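Newcomer Food Businesses in Plostow: Student Project Report
Submitted Wednesday, August 22, 2018

1. Purpose
The project examined how small firms founded by recently arrived families find their first customers. Darwish, a family bakery trading from Risell Road, agreed to take part.

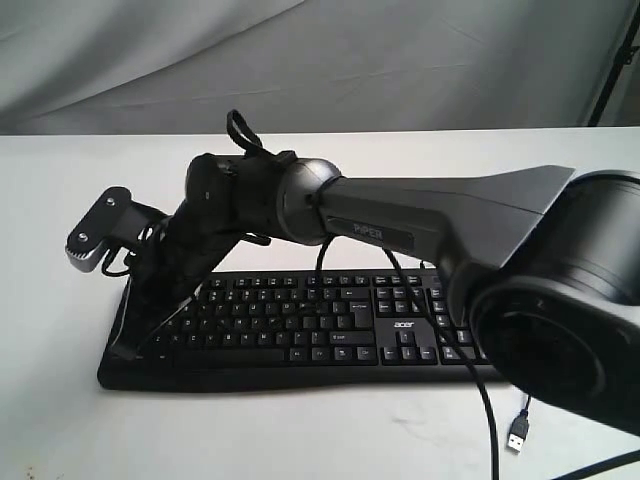

The bakery opened in April with 2 ovens and sold only at the Saturday market. It now supplies 8 shops in the town — most of them within walking distance of the premises.

2. Method
A short questionnaire was given to 70 customers, of whom 50 returned it. Questions covered how they had first heard of the bakery, what they bought and how often they came back. 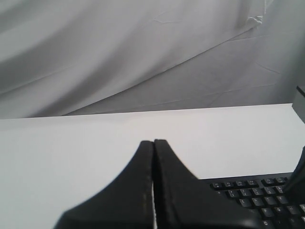
Stostness College — Department of Business and Community Studies

3. Findings
Most replies named a friend or neighbour as the first source of information. Few mentioned the printed leaflets. Flatbread was the most common purchase, followed by date biscuits. Several customers asked for longer opening hours on weekdays.

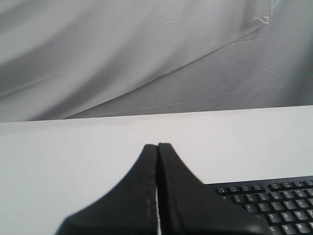

Fig. 3. Light grey cloth behind a white tabletop.

4. Recommendations
The bakery should display its opening hours in the shops it supplies — and repeat the questionnaire after a full year of trading.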